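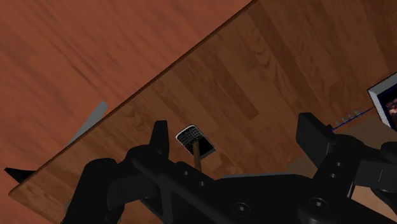 Wrist camera view, simulated cell, gripper over the phone. Both fingers, the palm bracket and two of its screws in view.

DULLUS CELL – SIM SIDE, PRE-RUN CHECKLIST WITH COMMENTS
Cell: Utora bench, gripper scene
Checked by: Yaqin Xie
Period: September
To be done before any batch goes into the Pretenel queue, and yes, that includes the small ones.

1. Wrist camera mount angle matches the real arm
PASS. The table edge runs on a steep slant from lower left up toward the top centre. Every new starter files this as a fault. It is the mount. Please stop straightening it.

2. Both fingers visible, neither clipping the palm
PASS. Left finger tab points up at the phone, right pad sits square on its block. Last month the right one was buried in the bracket and still scored well, so don't take the score's word for it.

3. Bracket screws seated in the model
PASS for the two you can see, one near the bottom centre and one by the base of the right finger. Hex recesses are modelled and look right. The sim does not care whether they are tight. The real ones do, see item 9.

4. Target object loaded
PASS. Keyboard phone, small, black, keys showing. Jeon wants it swapped for something from this century. Request noted, and noted again.

5. Target object clear of other objects
COMMENT. The brown rod is partly under the bottom of the phone in this view, and the rest of it goes behind the gripper. Legal under the clutter settings. Check the contact log before blaming the grip planner for a bad pick.

6. Nothing off the table that should be on it
COMMENT. Flat pale grey blade-shaped thing on the floor at far left, tucked up against the table. I can't match it to the object list from the picture alone. Pull the spawn log, then either name it or delete it. Same goes for the small black wedge poking out from under the table top.

7. Cable and connectors
PASS with a grumble. Blue cable lies across the table in front of the picture frame, with its row of 4 grey connectors just above the right finger's pad in the camera view. Run the slow approach on that side first. Collision shape for the cable is a straight box and has the manners of one.

8. Settling time
Let the scene settle for 200 steps before the first frame is saved. Not 20. Whoever typed 20 in batch 831 owes the colour scientists a morning tea.

9. Real gripper, same day
NOT DONE. Still to do by hand on the Utora bench:
– power off, tag on, key in your pocket
– bracket screws with the torque driver, no guessing by feel
– finger joints wiped down and moved through full travel
– pads looked at under the lamp, changed if glazed

10. Sign-off
Sim side released for one batch of 200, slow approach only. Items 5 and 6 stay open until somebody attaches the logs. Item 9 needs a second signature, and mine twice doesn't count – I've tried.

Y. Xie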